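Fultolum Mera Portable Goal – product info

Last updated: 29/12/2024

Match-size feel, folds flat, one coach can carry it. That's the short version. Longer version follows, sorry about the order, we add to this page when people email.

The Mera is our mid-range soccer goal. Sits between the Onier (pop-up, backyard, little kids) and the full Sukprasert frame (anchored, club grounds only, needs a truck). Most youth teams end up with the Mera. Good for small-sided games, finishing drills, warmups before kickoff, school PE.

Frame – aluminum tube, powder coated white. Crossbar comes in 2 sections with a push-button lock. Uprights same. Back stays hinge inward. No tools for the normal setup. You will need a hex key the first time only, for the corner brackets, and it's in the bag with the clips. Please check the bag before you write to us about the hex key.

Net is knotless, hooks on with the plastic clips. Put the clips on the top bar first, then down the sides, ground bar last. Do it the other way and the net twists and you start over. Replacement nets sold separately, same clips.

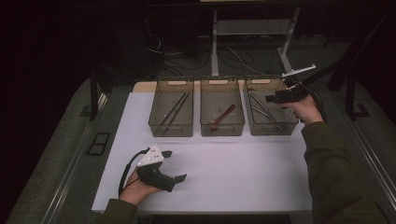 Weight is 107 pounds with the ground bar filled, a lot less empty. Fill with dry sand through the end cap. Not water – it freezes and splits the tube and we don't cover that. If you're on turf and can't use pegs, get the add-on weight bags. Two per goal minimum, one on each back corner. More if it's windy.

Anchoring. Read this part even if you skip the rest. Every goal gets anchored every time, including for a ten minute drill. Pegs for grass, bags for turf or gym floor. No hanging on the crossbar, no climbing the net. When you're done, fold it and chain it face to face with the other one or lay it flat. Warning labels go on both uprights, leave them on.

Setup takes up to 7 minutes with two people once you've done it a few times. First time longer. Lay everything out on the ground first, bar sections with the stickers facing up, match A to A and B to B. If the push button won't click, the tube is turned the wrong way. Don't hammer it.

Price: $1,840 for the pair, nets and pegs and carry bags included. Weight bags extra. Single goals on request but it isn't really half price, shipping is most of the same cost.

Colors: white frame. Net in white, black or orange. Orange is slow, usually out of stock by September when the fall season orders come in. Club colors on the net possible for bigger orders, ask first, can't be returned.
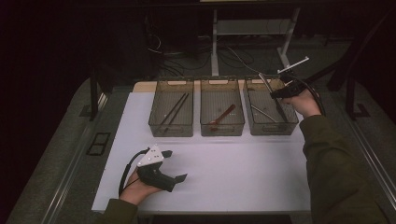 What changed from the older Mera: thicker ground bar, wheels now on the back corners instead of the front, better end caps (the old ones popped out, we know). Old nets fit the new frame. Old wheels do not. If you have the older model and want the new end caps just ask, we'll send a set, you pay postage.

Wheels are meant for moving across grass or a gym floor. Not for parking lots. Gravel eats them. Lock the wheels up before you anchor – if the goal is still resting on the wheels the pegs won't hold right.

Care. Rinse mud off the hinges, dry them, little bit of silicone spray now and then. Not oil, oil picks up grit. Take the net down over winter if you can. Chalk from the line marker is hard on the coating so wipe that off too. Before each season check the corner brackets, the push buttons and every clip. Cracked clip, throw it out. Bent upright, stop using the goal, don't try to straigthen it.

Will it take a hard shot? Yes, it's built for adult training. It is not certified for league matches, so if your league wants a certified goal you want the Sukprasert. Please check with them before ordering, returns on something this long are a pain for everbody.

Shipping is by freight, two long boxes per pair. Driver drops at the curb. Have somebody there to sign and look over the boxes, write any damage on the slip before signing. Photos help.

Warranty covers frame welds and brackets. Nets, clips and wheels are wear items. Keep the order number, we look everything up by that. Spare parts list is in the carry bag, back pocket.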